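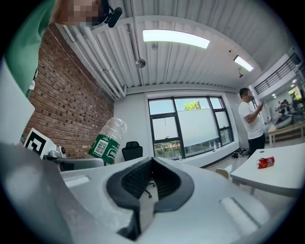
A hand-held demonstration is only useful if the tool can be located in the room for its whole length. Before recording anything with the Whitlock gripper, run a mapping pass and check that tracking holds. Place a printed marker low down where the lens will meet it early, as with the square black-and-white card near the bottom of the brick wall, and leave it in place until the session ends. Moving it invalidates the map.

## Mapping pass

1. Start the recorder and hold the gripper still for 3 seconds.
2. Sweep slowly across the work surface, then tilt up to take in walls and ceiling.
3. Return to the marker and stop.
4. Load the file in Groda and run `groda map --check`.

The check reports the number of tracked features. Anything under 1000 is too sparse – repeat the pass at half the speed.

## Recording demonstrations

Keep the fingers open at the start of each take. Approach, close, lift and release in one continuous movement, without pausing to correct the grip. If the object slips, finish the take and mark it as failed; Groda drops it at export.

Vary the start position by more than 2 hand widths between takes. Our last set for Pluvham had 172 usable takes, and the policy trained on it was weakest where the starts were bunched together.

Export with `groda export --open-start`. Older Dranuno controllers also need `--legacy-width`.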